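Cleaning and re-jointing small areas of stone paving

Most trouble with cobbles and setts starts in the joints. The stone itself will outlast the house, but the mortar or sand between the stones loses material every winter, and once a joint is lower than the stone by a finger's width it holds water, soil and seed. The notes below cover paths, yard corners and thresholds up to a few square metres.

Sweeping and weeding

Sweep dry, with a stiff natural-bristle broom, along the joints first and across them second. Pull weeds after rain, when the root comes out whole. A narrow hooked knife is better than a scraper for tight joints. The Usta hook knife fits gaps down to 7 mm; anything narrower needs an old flat screwdriver.

Do not use a wire brush on limestone or sandstone. It leaves steel particles which rust and stain.

Washing

Use a bucket of warm water with a small squirt of plain washing-up liquid. Scrub, leave for ten minutes, rinse. Pressure washers remove moss quickly and jointing sand just as quickly. If one must be used, fit the fan nozzle, keep it well back and hold it at a shallow angle to the surface.

Vinegar and brick acid should be kept off limestone and marble altogether. On granite a weak acid cleaner is tolerable, provided the mortar is cement-based and fully cured. Test a hidden stone and look at it again the next day.

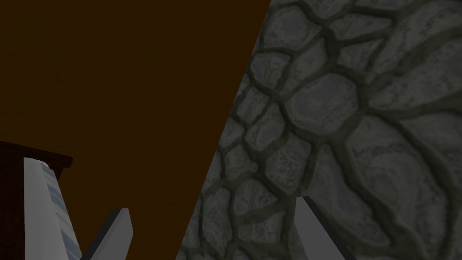

Page last changed: January, by Y. Kandasamy (section on mortar mixes revised)

Raking out

Loose mortar should be raked out to a depth of at least twice the joint width. Sound mortar can stay. Work with a plugging chisel and a light hammer, holding the chisel at a slant so that the edge of the stone is not chipped. Brush out the dust and vacuum what is left.

Irregular stones give joints of uneven width, and the wide pockets where three or four stones meet are the ones that fail first. Fill these in 2 layers, letting the first stiffen before adding the second.

Mixes

For old stone, use natural hydraulic lime and sharp sand, one part to two and a half by volume. For modern concrete setts, one part cement to four of sharp sand is adequate. Mix fairly dry: a squeezed handful should hold its shape and leave the glove nearly clean. Dampen the joints before filling. Press the mortar in with a pointing iron, finish slightly below the stone, and brush with a dry brush once it has begun to set.

Cover lime work with damp hessian for at least three days – longer in wind. Do not start if frost is forecast.

Zuleica Lopes adds that the Siqueira ready-mixed lime is convenient for small repairs. One 17 kg tub did her back step with a little left over, which kept for a month with the lid taped down.

Next: Removing oil stains from concrete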